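示范采集(机器人学习)

出自 Alard 词条库,一个写给刚入行的人看的中文小百科

示范采集,也有人叫演示采集、示教录制,圈里说话快的干脆就叫“录数据”。意思是由人操纵机器人把一件事做一遍,同时把机器人看到的、关节走过的、夹爪开合的全部存下来,攒够了拿去训练一个会模仿的模型。我做这行有几年了,词条库的编辑让我用第一人称写,说别的词条太干,那我就放开了写啊,啰嗦的地方大家多担待!

名称和范围

先把名字理一理,因为新人最容易在这里绕晕。“示范”指的是人给出的一整段动作,从开始到结束算一条,英文资料里常写 demonstration 或者 episode,我们组口头上说“一条”。“轨迹”窄一些,一般只指关节角或者末端位姿随时间变化的那串数。“数据集”就是很多条放在一起,再加上说明文件。(说明文件非常重要,后面还要唠叨。)

有些同行把让机器人自己乱试、试成了再留下来的做法也算进示范采集,我个人不太赞成,那个叫自主采集或者探索更合适。不过两边的边界确实在变模糊,现在很多流程是先有人示范,模型学个大概,再让它自己跑,跑歪了人接手纠正,纠正的那一段又存回去当示范。这种混着来的做法本词条放在“纠正式采集”一节里讲。

几种常见做法

拖动示教。人直接抓着机械臂走。优点是手感好,力道也能体会到,学起来快得吓人,我带过的实习生基本一个下午就能上手。缺点是人的手和胳膊会进到相机画面里,模型训练时看见了一只手,部署时手没了,它就懵。解决办法有录完再空放一遍的,也有干脆不用外部相机的,各有各的麻烦。

主从遥操作。操作员手里一套小臂,机器人那边一套大臂,小的怎么动大的就怎么动。双臂任务我最喜欢用这个,两只手各管一边,做倒水、叠布、拧盖子之类的活特别自然。要注意的是主从两边的关节零位要对好,差一点点,操作员会不自觉地歪着手腕去补,录一上午下来手腕酸得要命,而且那个歪劲儿也会被模型学走。

头显加手柄。戴上头显,看到的就是机器人的视角,手柄控制末端位置,扳机控制夹爪。便宜,搬家也方便。问题在延迟,画面慢了半拍,人就会走走停停,轨迹里全是小台阶。Fondero 早期那一批就是这么录的,画出曲线来像楼梯一样,后来重录了大半。

键盘和鼠标。听着寒碜,仿真里其实用得不少,做一些移动底盘、开抽屉、按按钮的动作够用。要它做精细的双臂动作就算了吧,我试过,脾气会变差。

仿真里的采集

仿真采集就是把上面这几种做法搬进软件里,机器人是模型,房子是模型,桌上的杯子也是模型。好处太多了:场景可以一键复位,东西掉了不用弯腰捡,换一套墙面地板只要改一行配置,半夜也能录。我们的 Sokol 项目就是以仿真为主的,房间布局和墙面地面的材质每隔几条就随机换一次,颜色搭得很野,绿门配红墙都有,审美上是灾难,对训练倒是挺好,模型不会死记某一种背景。

坏处也摆在那儿。接触算得不准,夹爪夹软东西基本靠运气;光照太干净;还有物体之间偶尔会穿进去一点,然后“砰”一下弹飞,第一次见的人都会笑,第十次见就只想骂人了。所以仿真里录的示范,一般要和真机录的混着用,比例各家都有自己的偏方,我就不在百科里立规矩了。

一批数据要多少条

这个问题我每次讲课都有人问。没有标准答案,跟任务长短、物体种类、模型大小都有关系。我只能拿自己经手的说:Sokol 项目的桌面双臂任务,第一轮录了 1150 条,筛完剩 900 条;Fitadik 那边做的是短任务,单臂,456 条就训出了能用的策略,我当时还不信,跑过去看了一下午,服气。

所以我的经验是先别追数量,小批录、马上训、马上看哪里不行,再补那一块。一口气闷头录上几个月,最后发现相机参数一直是错的,这种事我身边真发生过,三月份开的工,等查出来的时候大家都不想说话。

一条示范里存什么

图像。头部相机一路,手腕相机每只手一路,有条件再加一路外部的。几路的时间戳必须对齐,对不齐的话后面做什么都白搭。

本体状态。关节角、关节速度、夹爪开度,移动机器人还要存底盘位姿。我建议把指令值和实际值都存,很多人只存一个,过半年想做别的研究就傻眼了。

任务说明。一句话就行,比如“把罐子扶正”,可是要让不同的人写出不同的说法,别全组复制粘贴同一句。

结果标记。成了、没成、半成。半成一定要单列!硬塞进哪一边都会吵架。

下面这个视角取自仿真,白色机身和两条手臂都在,墙上挂画、窗户、门一样不少,地平线歪得厉害。刚接触的人看这种画面会头晕,录多了就习惯了。

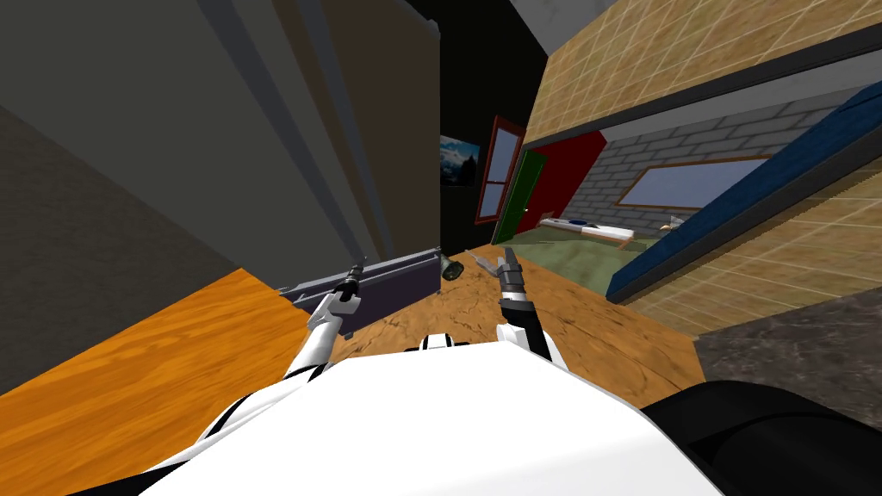

纠正式采集

前面提过,就是模型在跑,人盯着,看它要出岔子了就接手。接手的时机很讲究。接早了,模型本来能自己缓过来,你白白教它一遍它会的东西;接晚了,东西已经掉地上,纠正的那一段就变成捡东西教学了。Vlasta Kubíček 在我们内部的操作手册里给过一个办法:操作员一旦觉得肩膀开始发紧就接。听着像玄学,用下来居然很准,我们后来一直沿用。

还有一点,接手那一瞬间轨迹容易跳一下,主手和从臂的位置不一致嘛。软件里要做个缓冲,让从臂慢慢靠过去,或者先锁住,等操作员把主手挪到位再放开。我偏向后一种,慢是慢点,安全。

质量检查

录完不查等于没录。我们的流程是先跑脚本,把丢帧的、时间戳乱的、时长离谱的挑出来,然后人再看。人看的时候用快放,主要看三样:动作有没有犹豫很久的地方,夹爪有没有空夹,物体最后是不是停在该停的位置。某一轮复查里,我们从旧批次挑出 321 条有犹豫的,一开始想全扔,后来把停顿那段裁掉接着用,效果没变差。(裁的时候图像和关节要一起裁,别笑,真有人只裁了图像。)

不同操作员的习惯差别很大,这也得留意。有人先伸左手,有人两手一起上,有人喜欢从上面抓,有人偏要从侧面。模型看多了会在几种做法之间摇摆,伸到一半停住,像在纠结午饭吃什么。做法不一样本身没问题,只要每种都有足够的条数就行。太少的那种,要么补,要么拿掉。

操作员

聊到人了我多说两句。示范采集说到底是手艺活,好的操作员录的东西,曲线看着就舒服。我们一般让新人先空练,不存数据,练到能连着把任务做完再开录。每录一段时间就歇一歇,眼睛和手腕都受不了长时间绷着,特别是戴头显的。桌椅高度也调一调吧,别凑合。

报酬最好别按条数算。我们早年按条算过,结果每条都录得飞快,动作糙得没法看,改成按时段算以后就好了。

常见误解

“失败的都该删。”不一定,失败之后又救回来的那种特别宝贵,模型正缺这个。从头错到尾的倒是可以删。

“相机越多越好。”多了带宽和对时都是事儿,手腕相机加一路头部相机,大部分桌面任务够了。

“仿真录的没用。”有用,看怎么混,前面说过了。

“录完再补说明文件。”千万别!隔一个星期你就不记得那天夹爪换没换过指垫了。当天写,写得丑也行。

相关词条

遥操作;模仿学习;行为克隆;域随机化;夹爪标定;数据集说明文件

修订记录

2020年11月2日,补写“纠正式采集”一节,并改正了主从遥操作里关于零位的一处说法。拖动示教一节有读者来信希望加上力传感器的内容,等我手头这批录完就写。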